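Free cleaning cloths for Atisley households as wipes clog pipes

Tuesday, December 19, 2023

Households in Atisley can pick up a free reusable cleaning cloth from the library this week as part of a push to keep wipes and paper towel out of the town's sewers.

The cloths are being handed out by Sodden, a local repair and reuse group that runs a mending table at the library on Saturday mornings. Each household can take one, and there is no need to sign up or show a library card.

Group organizer Takumi Ueda said the idea came out of a public meeting in November, when the town's works department went over the cost of clearing blocked pipes. Crews were called to 82 blockages this year, most of them in the older streets between the river and Jendik Avenue.

"People were surprised at how much of it was wipes," Ueda said. "Somebody at the back asked what they were supposed to use on the kitchen counter, and we went home and thought about that."

The group bought end-of-roll fabric from Amano, the upholstery shop on Mill Street, and cut it into squares over four evenings. The edges were cut with pinking shears, which leave a small zigzag and slow down fraying without any sewing. Ueda said hemming was discussed and dropped.

"We would still be at it in March," he said.

In all, 2458 cloths were cut. Over 100 went in the first hour on Saturday, and the library has put a second box by the returns desk.

The cloths come with a slip of paper with washing instructions. They should go through a warm wash before they are used for the first time, and can be washed with towels after that. Fabric softener is not recommended, as it leaves a coating that makes cloth less absorbent. They can be hung to dry or put in the dryer on low. A few creases will not matter, the slip says, but a cloth that is left balled up in the sink will start to smell by the next day.

Anyone cleaning up after raw meat is asked to put the cloth straight in the laundry afterward and take a clean one.

Ueda said some people had asked how to fold them. He lays his flat on the table, folds it in half and then in half again, and turns it to a fresh side as he works. That gives eight clean faces before it has to be rinsed.

"My mother did it that way," he said. "It's a good way to get through a whole kitchen with one cloth."

The group will show the folding and some basic mending at its next Saturday table, from 10 a.m. to noon. Visitors can bring old T-shirts, flannel sheets or worn towels to be cut into more squares. Knits and flannel work well. Anything with a waterproof backing can't be used, and neither can fleece, which sheds in the wash.

The town is putting $14 from each blocked drain permit issued next year toward public education on what can be flushed, and the group has asked for part of that money to buy a second pair of shears and a cutting mat. A decision is expected when the budget comes back in the new year.

Works staff repeated their advice that only toilet paper should go down the toilet, including at cottages and rental units on septic systems. Wipes sold as flushable should go in the garbage, they said, along with paper towel, cotton swabs and dental floss. Cooking grease should be left to harden in a can and put out with the garbage as well.

Residents who notice slow drains in more than one room at the same time are asked to call the works office before hiring a plumber. If the blockage is on the town's side of the property line, there is no charge to clear it.

The library is closed on Christmas Day and Boxing Day. Any cloths left over will go to the food bank, to be added to its household hampers in the new year. People who can't get to the library can ask a neighbour to pick one up for them, and the group will drop off a bundle at either of the seniors' residences on request. 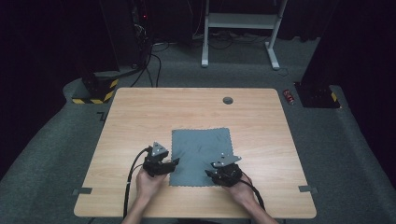 A square grey cloth with a pinked edge, laid flat on a table.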